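Ordem de montagem num gabinete deitado: processador antes ou depois da memória?

Publicado por Hnat Fedoruk em Montagem e manutenção

Pessoal, estou animadíssimo, vou remontar meu primeiro desktop!
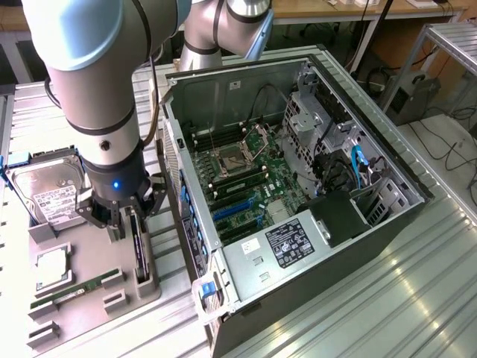 A placa-mãe já está no gabinete, o soquete continua vazio, com a alavanca levantada, e tem um módulo de memória encaixado. Faltam o processador, outro pente de RAM e o HD de 3,5 polegadas. Coloco a CPU agora ou tiro a memória primeiro? E o HD, entra no fim?

Vsevolod Stetsiuk
Que delícia de projeto! Pode deixar a memória onde está e começar pela CPU. Procure o triângulo dourado num dos cantos, alinhe com a marca do soquete e solte o processador reto, sem empurrar (ele assenta sozinho, é lindo de ver!). Baixe a alavanca, depois ponha pasta térmica e cooler. O segundo pente vai no slot que o manual da placa indicar para canal duplo. Deixo o HD por último, os cabos SATA atrapalham menos assim.

Medholm
faz igual o de cima falou. só confere o cabo da fonte antes de ligar

Bilyk
Monto nessa ordem há anos e adoro! Se a alavanca ficar um pouco dura no final, é normal. Se travar logo no começo, levante e confira o alinhamento. Depois conta se deu vídeo!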